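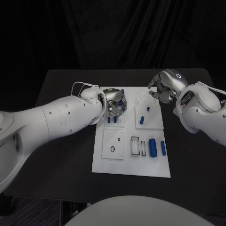
Black curtain, dark grey table.

Thread on curtains and room echo, as the same question keeps coming up. A curtain absorbs sound by friction: air moves through the fibres and loses energy. Weight helps, but airflow matters as well. A rubber-backed blackout cloth is poor at it.

Most of the useful effect is at 1000 Hz and up. At 300 Hz a thin curtain flat against the wall does very little.

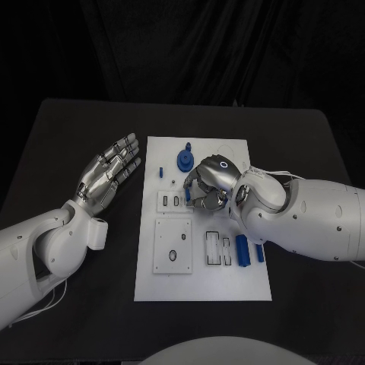 Same curtain, blue and white parts on the sheet.

Spacing next. Hang the cloth 8 inches off the wall if you can spare the depth. Absorption then extends lower, with no extra fabric. I compared the Cekus wool at both positions and kept the gap.

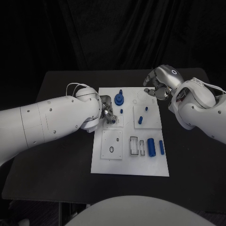 Fullness is the ratio of cloth width to track width. I use 2 for speech rooms. Stretched flat, the same cloth gives you less material and a shallower layer. The black one here hangs in soft vertical folds, and folds are what you want to see – a taut sheet is for hiding shelves.

None of it blocks noise from next door. Absorption and isolation are separate jobs.

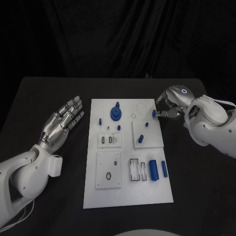 Kiều Triệu asks whether lining the wool with a second layer is worth the money. For speech, I would spend it on the opposite wall first. Track lengths tomorrow.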